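Nilon: the township and its services
Speaker notes for the evening session, February
Speaker: Irfan Sandhu, Township Clerk's Office

Start at 7.00 p.m. Slides are numbered in the bottom corner. Please keep questions for the end of each part.

Slide 1 - Welcome
Good evening, and thank you for coming. My name is Irfan Sandhu and I work in the Clerk's Office. I have been asked to give new residents an account of how the township came to be, how it is run and what it provides. Printed copies of these slides may be taken from the table by the door.

Slide 2 - How Nilon was formed
Nilon was for many years the northern part of the parish of Unell. The two were divided when the mill closed and the families living above the river asked for a council of their own. The first council met in the schoolroom on Ivitz Lane, where the library now stands. The boundary has been changed once, when the farms on the east bank were brought in at the request of their owners.
(Point to the river on the map. The older boundary is the dotted line.)

Slide 3 - The township today
At the last count there were 1,780 households. Most of the housing lies between the river and the railway, with the older cottages on Ivitz Lane and the newer streets to the south. The land above the weir is protected and may not be built upon. Residents who wish to alter a building within the old lanes should speak to the planning desk before any work is ordered.

Slide 4 - The council
The council has five elected members, each serving for four years. Meetings are open to the public and papers are placed in the library beforehand. A resident may speak for up to three minutes on any matter on the agenda, and should give their name to the clerk before the meeting opens. The chair is chosen by the members from among themselves.
(Pause here. Questions on voting should go to the electoral desk, which has its own leaflet.)

Slide 5 - Open space and allotments
The township owns 21 acres of open ground, the largest part being Swati Meadow. Dogs must be kept on a lead in the meadow from the start of spring until the hay has been cut. The allotments lie on the far side of the footbridge. There are 142 plots, let by the year, and the waiting list is kept at the Clerk's Office. A plot left unworked for a full season may be offered to the next person on the list, after notice in writing.

Slide 6 - Waste and recycling 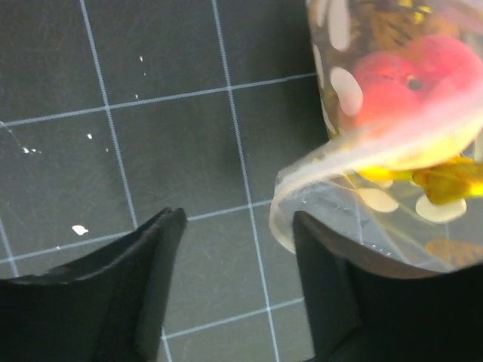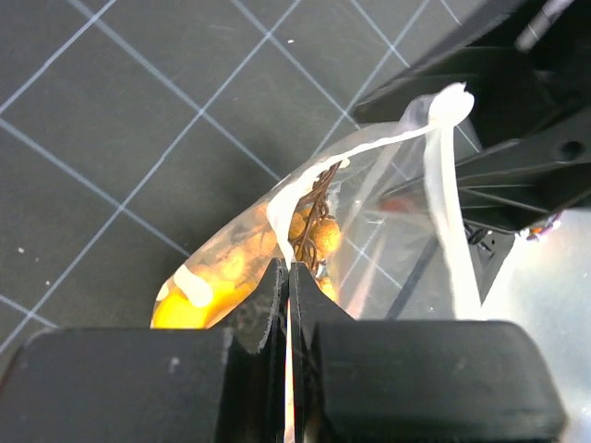
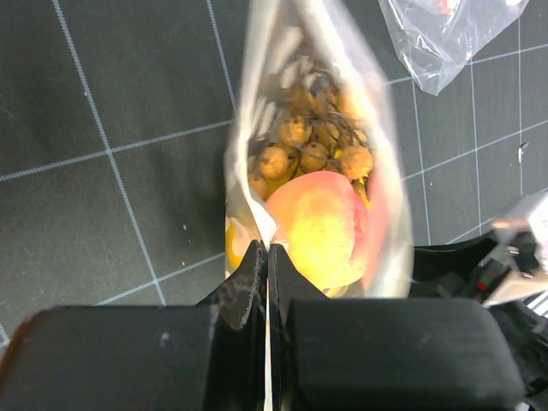

Slide 6: clear and translucent plastic bags.

Household waste and recycling are collected in alternate weeks. Bins should be at the kerb by 7.00 a.m. and taken in the same evening. Soft plastic is not accepted in the kerbside bin and should be taken to the collection point behind the library. Bags should be empty when they are handed in. Food waste goes in the small bin with the locking lid, which is emptied every week.
(The collection calendar is on the back page of the handout. Read out the change of round for Ivitz Lane.)

Slide 7 - Schools and the library
There is one primary school within the boundary. Older pupils travel to Unell, and bus passes are issued by the school office there. The library is open on five days of the week and holds the township records, including the minutes of the first council. These may be read on request, but not borrowed.

Slide 8 - Roads and footpaths
The main road is looked after by the county. The lanes and footpaths are the duty of the township, and faults should be reported to the Clerk's Office with the name of the nearest house or junction. The riverside path floods in most winters - when the gate at the weir is locked, walkers are asked to use the upper path by the church.

Slide 9 - Contacts
Clerk's Office, Ivitz Lane. Open mornings, 9.00 to 12.30. The planning desk is in the same building, on the upper floor. Letters may be left in the box beside the main door at any hour.

(Take final questions. The hall must be clear by 8.45 p.m. Spare handouts to be returned to the office.)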